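Wrist camera comparison, part two. Same arm, same two-finger gripper, same marbled dark sheet on the table. Only the exposure setting changes between runs.

Auto exposure first. The glare on the glossy sheet pulls the whole image around, and the block detector from Usitz drops out when the bright patch sits close to the fingers. 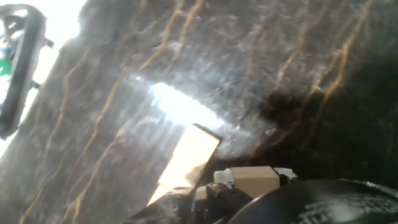 Fixed exposure at 6 ms: 29 tries, 21 clean grasps. Auto got 10 out of 29.

Clementina Patrício asked if the side camera alone would do. For finding cubes, yes. For the last inch before closing, no. 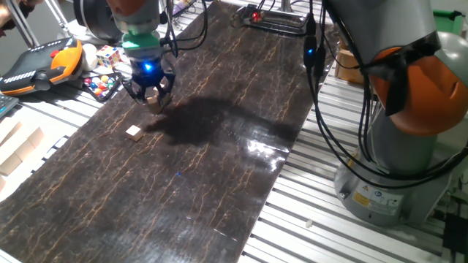

Grip force stayed at the Damcombe default for both sets. Next up is a polarizing filter, then the Greltlow controller with the same script.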